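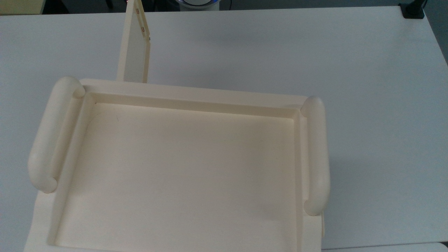 Section 4: Setting up your watering timer

Right, you've got the Rondlow timer out of its box and the batteries are in, so now we can get it onto the tap. I've fitted this one at home and at our allotment in Drembridge, and I made a mess of it the first time, so please read as far as step 4 before you turn anything on!

1. Turn the outside tap off fully and unscrew whatever is on it. Old connectors can be stiff - a rubber glove gives you a better grip than pliers do, and it won't chew the plastic.

2. Check the rubber washer is sitting flat inside the timer's collar. Mine had slipped sideways in the post and I got a very wet sleeve.

3. Screw the collar on by hand until it stops. Hand tight is plenty.

4. Open the tap slowly, all the way, and leave it open. The timer does the shutting off from now on.

Caution: don't hang a heavy hose straight off the timer. Loop it over a hook or a bracket first, or the weight will pull on the collar all summer. 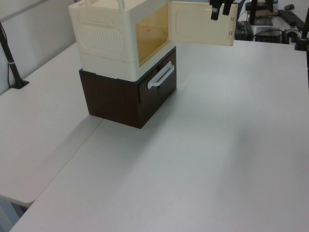
5. Press and hold SET until the clock flashes, then use the arrows to put in the time. It's a 24-hour clock, so four in the afternoon is 16:00 (I once watered my beans in the small hours for most of June).

6. Press SET again and choose how long you want the water on. You can pick anything from 1 to 59 minutes. I use 16 for tomatoes in pots and a bit less for the salad bed.

7. Press SET once more and pick your days, then leave it alone. The screen goes back to the clock by itself.

Note: if you have a water butt instead of a mains tap, you'll need the Mala low-pressure valve, and the timings will be longer. Try filling a watering can from the end of the hose to see how quickly it runs.

Caution: bring the timer indoors before the first frost. Take the batteries out, tip out any water left inside and keep it somewhere dry until spring.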